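**Platform truck** – also flatbed cart, deck truck, in some trades just "the flat". A low deck on wheels with one upright handle, pushed by hand. Carries boxes, sacks, crates, small appliances. Not the same as the two-wheeled upright hand truck, though the names get swapped all the time.

## Origins

Descended from railroad baggage carts and mill trolleys. Early decks were planks on an iron frame, wheels fixed, so turning meant dragging the back end around. Swivel casters changed that. Folding handles came later, mostly for delivery vans where floor space is tight.

## Construction

- **Deck** – wood, steel, aluminum or molded plastic. Some solid, some perforated to save weight.
- **Handle** – usually a tubular loop at one end. Fixed, removable or folding. Grip may be bare metal or wrapped.
- **Casters** – commonly 2 fixed and 2 swivel. Four swivels turn tighter but wander on a slope.
- **Bumper** – rubber or vinyl strip round the deck edge. Often missing on cheap models.

Wheel material matters more than most buyers expect. Hard nylon rolls easy on smooth concrete, loud on tile. Rubber is quieter and kinder to floors but can go flat-sided if parked loaded. Pneumatic tires for gravel and yards, need air.

## Regional use

In the Tornside market district the carts are hired by the morning, from before 5 a.m. Thursday is the heavy day. Porters there call a cart a "skelel", after the Skelel workshop which built the first local ones. Peninah Mbwambo's short history of the market lists 13 hire stands, most of them near the Setedow gate. Salim Kirui disputes the origin of the name and gives an older source, a word for a sledge. Unsettled.

## Loading

Heavy items low and toward the handle. Tall loads get strapped. Push, don't pull, exept over a curb or door sill. The small folding type sold by Rotich is rated to 80 kg on level ground, less on ramps.

## Storage

Folded carts are stored upright against a wall or flat under a shelf. Standing ones go handle to the wall, wheels chocked if the floor slopes.

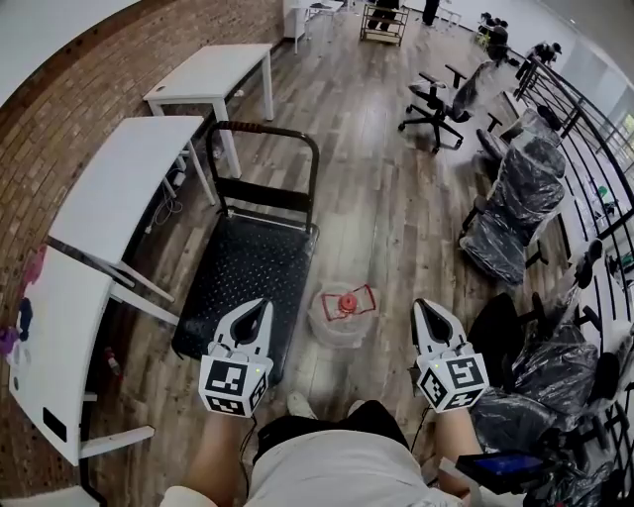
## See also

- Hand truck
- Dolly
- Pallet jack
- Market porter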